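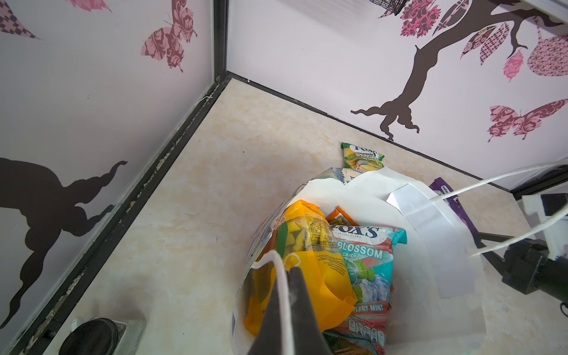 Talks > Surface Print Evening > Notes > Large repeats in small rooms

Large repeats in small rooms: speaker notes
Izzati Sembiring
3 comments | Share

Start at 7:10. Parveen Jayasinghe introduces. Clicker is in the lectern drawer. Skip the biography slide if we are running late.

Slide: title
Say what the talk covers. Matching, strip planning, corners, shade. No paste chemistry – Babatunde Adeyemi has the second half of the evening for that, and questions on primers should go to him.

Slide: terms
Repeat: the vertical distance from a point in the design to the next identical point. Straight match: the same point falls at the same height on every strip. Drop match: the next strip is shifted down by a fraction of the repeat, most often half. Random match: any position will do, mostly stripes and plain textures.
The label gives the repeat and the match type. Read both before ordering. People read the repeat and guess the match.

Slide: worked case, straight match
Herico sample panel, below the chair rail. Cut height including trim is 1017 mm. Repeat is 400 mm. Every strip has to start at the same point in the design, so the pitch along the roll is the next whole number of repeats above the cut height. That gives 1200 mm. Loss is 183 mm per strip.
Write it on the board and leave it up. The next slide depends on it.

Slide: worked case, half drop
Same height, same repeat. Strips now alternate between A and B, with B starting 200 mm further into the design.
Cut from one roll: A runs from 0 to 1017. B could start at 200, 600, 1000 or 1400. 1000 is already used, so B starts at 1400. The next A starts at 2800. Pitch is 1400 mm, loss is 383 mm.
Cut from two rolls, all A from one and all B from the other: pitch goes back to 1200 mm on each. The saving is 200 mm per strip, at the cost of having two rolls open. Both must be from the same run.
Pause here. Someone will ask whether one roll is ever as good. It is, if the cut height leaves enough room under the half step. Try 950 on the board: B starts at 1000, and two rolls gain nothing.

Slide: where to start
For a large motif, center the first strip or the first seam on the wall seen from the door. Work outward in both directions. Put the last seam, where the design will not meet, in the least visible corner, usually over or beside the door.
With a tree design, decide the height of the crown first and let the trunk fall where it falls. A crown cut through at the ceiling line reads as intended. Branches that end just short of the ceiling leave a strip of bare ground, and it shows up every bow in the ceiling. 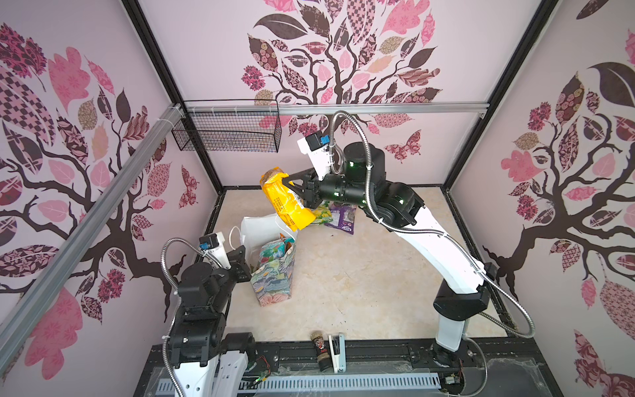
Tree design on three walls, with a butterfly to the right of the central tree.

Slide: inside corners
Never wrap a full strip around an inside corner. Cut so that a narrow margin turns, hang the offcut on the new wall to a fresh plumb line, and lap it over the margin. On a geometric the loss at the lap is obvious. On leaves it is small and can be placed over a busy area.
Measure the corner at top, middle and bottom. Use the largest figure.
Märta Westerberg prefers to double cut the lap. Works on nonwoven. Mention the risk of scoring the board underneath and move on.

Slide: shade
Greenberg job, back stairs. Run 271 and a later run, hung side by side on one landing. Same design number, same screens. Visible difference in the pink in daylight, almost none under the stair lamps. The reorder was two rolls. The whole landing was stripped.
Check run numbers on delivery, before anything is opened. Keep the labels until the job is signed off. If a mixed run cannot be avoided, change over at a corner.
Patterns with pale grounds show it worst. Ask for a hand sample from the second run and look at it upright, by a window.

Slide: scale
Customers judge scale from a small book page, and a motif wider than the page cannot be judged that way. The Rillum books now include a reduced view of the full repeat, and it helps. Better still is a full repeat taped up in the room overnight.
Low ceilings do not rule out large motifs. What matters is how much of one complete motif stays clear of windows, cabinets and radiators. Draw the elevation with everything on it.

Slide: ordering
Count strips per roll using the pitch, never the cut height. Ignore short areas over doors in the first pass, then see whether the roll ends cover them. With a long repeat they often will not – the end is the right length and the wrong part of the design.
Reginald Van Dusen's spreadsheet handles the straight match only. The half-drop tab is wrong for odd strip counts. Told him in May.

Slide: questions
Expect: vinyl over old seams, peelable backing, outside corners. For outside corners wrap and check plumb past the edge. If it is out, cut and lap as for an inside corner.
Handouts by the coats. Collect the Hatgate sample books before people leave.

3 comments | 0 shares

Related
Reading a roll label
Paste, primer and porous plaster: notes from the second half
Plumb lines in old stairwells
Hanging nonwoven: table or wall?
Herico sample panels, cutting list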